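**Ovora appoints Rungnapa Rattanakul to lead requirements and systems practice**

26 August 2020

Software consultancy Ovora has appointed Rungnapa Rattanakul as head of its requirements and systems practice. She takes over from Brenda Heywood, who is moving to a part-time advisory role with the company after 11 years in the position.

Rattanakul joins from Demgate, where she was lead systems engineer on control software for water and wastewater operators. She began her career as a tester and later worked as a programmer, business analyst and project lead. At Ovora she will manage a team of 23 analysts, architects and test specialists, and will report to managing director Greer Skinner.

The practice helps clients write down what a system has to do before it is built or bought, and then checks that what is delivered matches. Most of its work is for utilities, transport operators and equipment makers. Its clients often have software that has been added to over a long period by different suppliers, with documents that no longer agree with each other.

"Rungnapa has written requirements, built systems from them and tested the results," Skinner said. "Our clients will be dealing with someone who has sat in most of the chairs around the table."

Rattanakul said her first job would be to look at how the team records decisions during a project.

"A requirement changes, there's a phone call, everyone agrees, and six months later the tester is working from the old version," she said. "I'd like us to get better at catching that early. It means shorter documents and more regular reviews, and the testers need to be in the room from the start."

**Work already under way**

Rattanakul started with Ovora in June and has spent her first weeks on the company's project for Dierckx, which makes sorting and handling equipment for warehouses. Ovora is bringing the company's control software requirements into a single catalogue. The catalogue holds almost 3000 entries, gathered from specifications, service notes and customer contracts. Duplicates are now being merged, and each remaining entry will be linked to at least one test.

Thanakorn Yensuk stays on as project lead for the Dierckx work. He will also become deputy head of the practice, a new role. Yensuk joined Ovora as a graduate developer and has led its modelling and simulation work for the past four years.

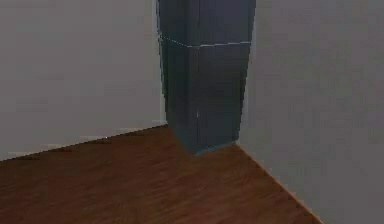 *Computer-rendered view of a dark, box-shaped block in the corner of a room with a wooden floor.*

**Training program to be expanded**

Ovora will also expand its training for client staff. The program currently offers 2 courses, an introduction to requirements writing and a longer course on system architecture for people who manage suppliers. A third course, on planning acceptance tests, is being developed by senior consultant Chrysoula Psarras.

All courses have been delivered online this year and will stay online until further notice. Ovora said it would look at returning to classroom sessions once clients were ready to host them. People who have already enrolled do not need to do anything, and their booking dates have not changed.

Heywood will continue to teach the architecture course. She will also remain Ovora's main contact for Ellden, a long-standing client, until its current contract is finished.

"I've enjoyed running the team, and I'm glad to be handing it over to someone who likes the detail as much as I do," Heywood said.

**About Ovora**

Ovora is an independent consultancy specializing in requirements engineering, system architecture and software testing. It does not sell software licences or hardware. The company works with clients in the public and private sectors.

**Media contact**

Greer Skinner, Managing Director, Ovora

Interviews with Rungnapa Rattanakul and Thanakorn Yensuk can be arranged on request.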